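Workshop notebook, February, started 7:40 a.m.

Patch mix trials for the Virkstead steps, continued. Stair treads only. The landing slab is a separate job and Azucena Cervantes has the notes on it.

Cast the second set of test wedges with the Dresteck repair mortar. Batch 4 was a full bag with the water at the low end of the range on the sheet. It stood up well on the nosing form but dragged under the trowel. Batch 5 had a little more water and finished better, then slumped at the front edge before I could strip the form.

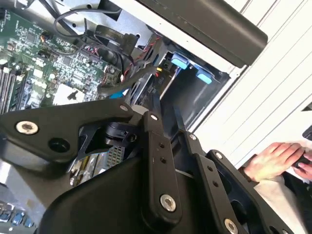 Going back to the batch 4 water and wetting the old concrete longer before placing. Saranya Venkataraman wants a bonding slurry scrubbed in first, so half the wedges get slurry and half get plain damp surface. Marked S and D on the back face in crayon.

Wedge size is 100 by 100 mm at the base, feathered down to 13. The thin end is where the Stuvcombe repairs let go last winter, so that is the end to watch. 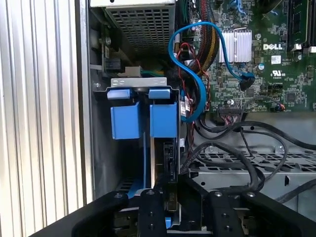 Curing under wet burlap and plastic. Shop was at 76 percent humidity at noon.

Sounded the first set with the hammer. Two D pieces rang hollow at the thin end. No hollow spots in the S pieces yet.

To do: order more burlap, call Barajas for the broom, strip batch 5 forms after lunch.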